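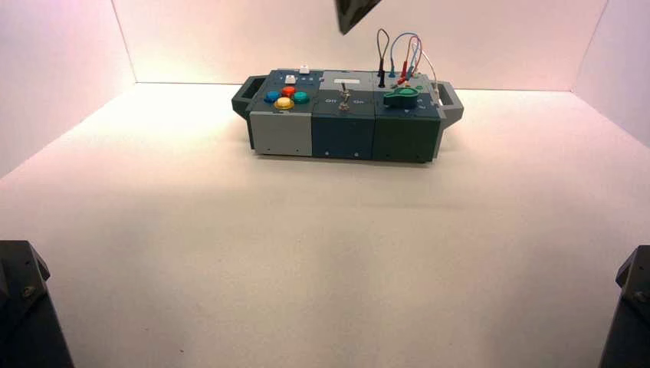

图1 三联操作盒,装配后置于台面。左:按钮模块;中:拨动开关模块;右:旋钮与跳线模块。

2024年12月8日

操作盒(项目代号 Rislow)装配记录

本次目的:确认三个模块拼接后的排列顺序,核对面板布局,整理接线表,列出下一版要改的项目。固件不在本次范围内,另记。

一、结构

三个方形模块并排,两端各装一只深灰色提手。前面板颜色按模块区分:左浅灰,中深青蓝,右深绿。这套配色沿用 Londix 那一版的约定,图纸上的模块编号也按此顺序从左到右排,不再另行编号。前面板下沿有小螺钉孔。

拼接顺序讨论过两种。另一种是把拨动开关放最右,优点是内部电源线短,缺点是跳线夹在中间,插拔时手会碰到两侧的操作件。最后定为现在的顺序,跳线靠外侧。内部电源线因此要加长,走线槽底部,不与信号线捆在一起。

整盒称重 2,460 g,含提手和跳线,不含外部电源。比 Fornar 那只旧盒重,差别主要在底板厚度。暂不减重,盒子轻了拔跳线时会跟着移动。

二、左模块(按钮)

四个圆形街机式按钮,菱形排列:左蓝、上橙红、右青绿、下黄。后方有白色小方键开关,再靠后是第二个白色小键,旁边一排指示点。

接线按左、上、右、下的顺序占输入口 1 至 4,两个白键接 5、6。橙红和蓝在旧接线表里写反了,表已改,旧表作废,文件夹里还留着一份,不要再用。

触发力没有测,砝码组借出未还,下次补。去抖时间暂按旧值。长按和短按的判定门限写在固件里,硬件这边不处理。

三、中模块(拨动开关)

金属拨动开关,短柄,左侧印 Off,右侧印 On。后部有一条白色标签位,内容待定。标签建议写模块编号加版本号,字高不小于 3 mm,再小隔着台面读不清。

开关只切模块供电,不切主电源。这一点必须写进使用说明,上一版有人误以为拨到 Off 就可以拆盒。

通断测试:拨到 On,供电端对地电压正常;拨到 Off,残压衰减偏慢。原因是输出侧电容没有泄放通路。下一版并一只电阻,阻值待算,功耗要一起核。

四、右模块(旋钮与跳线)

绿色旋钮,带凸起指针,指针形状像钥匙孔。右侧有一个白色小圆点标记。旋钮后面是一组跳线插口,用线四种颜色:黑、蓝、红、白。白线比其他几根细。

旋钮采样值,转到三个参考位置停稳后各读一次:547、1,559,中间位置大约 1,224。中间那次读数末位在跳,没有再取平均,仅供参考。三个位置是手工对的,没有分度盘,线性度不能由此下结论。要做线性度,得先做一块带刻度的垫片套在旋钮下面。

跳线插拔手感不一致。细线的插头偏松,怀疑是换了批次,需要拿 Takagi 的备件对比。对比前不要弯插口里的簧片。

蓝线环偏高。线长统一裁短的话,相邻插口没有问题,对角插口可能不够,先按对角距离量一遍再定。

五、待办

1. 左模块触发力补测,四个按钮分别记。
2. 中模块加泄放电阻,改原理图,标签内容定稿。
3. 右模块跳线长度重新核定,细线插头换备件后复测接触电阻。
4. 旋钮刻度垫片出图,先打一片纸样。
5. 使用说明补一句:中模块开关不切断主电源,拆盒前先拔外部电源。
6. 提手螺钉涂螺纹胶后静置,再复查一次扭矩。

六、备注

模块间接缝处的定位销,装的时候先穿中间一排,再装两侧,反过来会卡住。拆的时候从右模块开始,先把跳线全部拔下,按颜色放进袋里。

三月那版的底板孔位与这次不通用,库里剩下的几块已经贴了标签,领料时看清版本。

接线表新版放在共享目录 Rislow 下的 wiring 文件夹,图纸还没同步,改完原理图后一起上传。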